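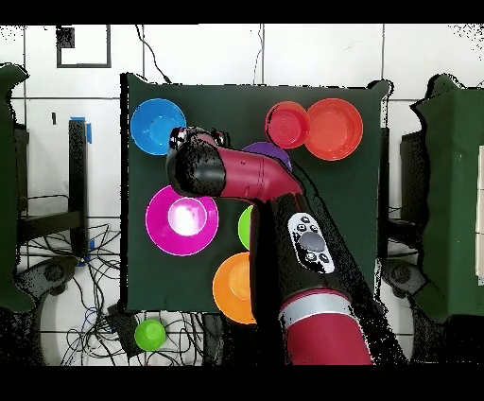
According to Vörös, a robot arm that stops dead is the easy kind of failure. It was the other kind, the arm that keeps going when it shouldn't, that took over most of a month at the Brirley workshop, and it's a great story once you get the people there talking.

The job is nesting bowls. An arm picks up a plastic bowl, carries it over and sets it on the stack. The control program is called Jivton, and I spent a happy afternoon asking the engineer who looks after it what went wrong.

"We had 3567 picks on the log and I was feeling pretty good," the engineer told me. "Then we pressed the stop button in the middle of a carry, and the arm finished the carry."

It ran on for 700 milliseconds. That may not sound like much (I had to have it acted out for me, with a coffee mug!), but it is plenty of time for a hand to end up in the wrong place. There were no injuries. The arm was locked out that same evening, and everyone started reading logs.

The first suspect was the gripper. Bowl rims are slick, and the team had been fighting slips for weeks, so a late grip signal made a tempting answer. They swapped the gripper cable and tried again. Same delay.

"I was so sure it was the cable," the engineer said, laughing. "I'd already written half the report."

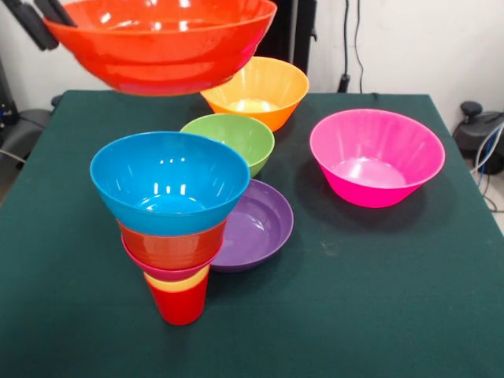
Finding the real fault

What they had was a queue. Jivton sends motion commands in small batches, and a stop request was waiting its turn behind whatever had been sent already. On short moves the batch was tiny and the stop felt instant. On a long carry across the table, the arm had a lot left to do.

"All our stop tests were short moves," the engineer said. "Every one. So we passed, and we passed, and we passed."

The repair came in two parts. Stop requests now skip the queue, and a separate relay from Drurent cuts motor power without asking the software at all. The gripper stays closed when that happens, so a bowl in the air doesn't go flying.

Then came my favorite bit, the retest: 134 stops, pressed at random points during long carries, with people taking turns on the button. Each one halted the arm inside the limit they had set.

I asked if the team trusts it now. "I trust the relay," the engineer said. "The software I like a lot, and I still stand behind the line when it's moving."

The slipping rims are next on the list, and they hope to have new finger pads on by June.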